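Publié le 27 septembre 2018 par Leonilde Vieira

Enregistrer une démonstration de conduite pour Skokero

Le véhicule apprend à suivre sa voie en imitant un conducteur. Fixer la caméra, lancer l'enregistreur, puis conduire à la main. Volant et pédales sont échantillonnés avec la vidéo – même horloge pour tous les canaux.

Voie rapide, vue vers l'avant : 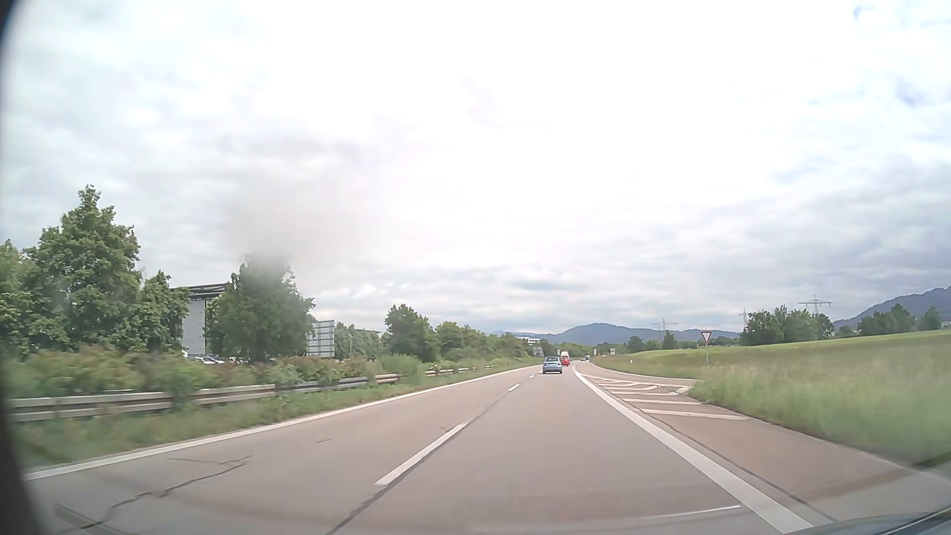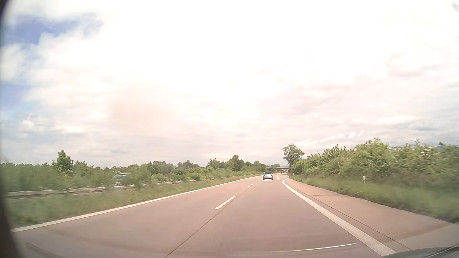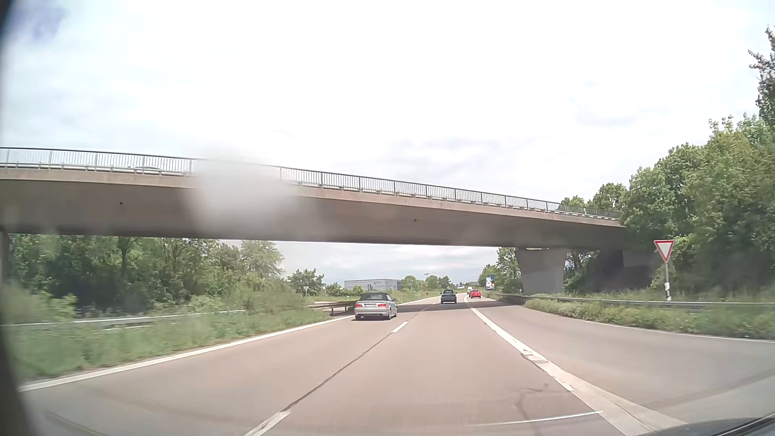 Couper la séquence en segments de 18 secondes. Écarter ceux où le conducteur a corrigé brusquement, sauf s'ils servent à apprendre la reprise de trajectoire. Garder au moins 700 segments avant le premier entraînement.

À lire aussi
– Téléopération du chariot Livden
– Synchroniser trois capteurs

Contact | © Plonetti | Haut de page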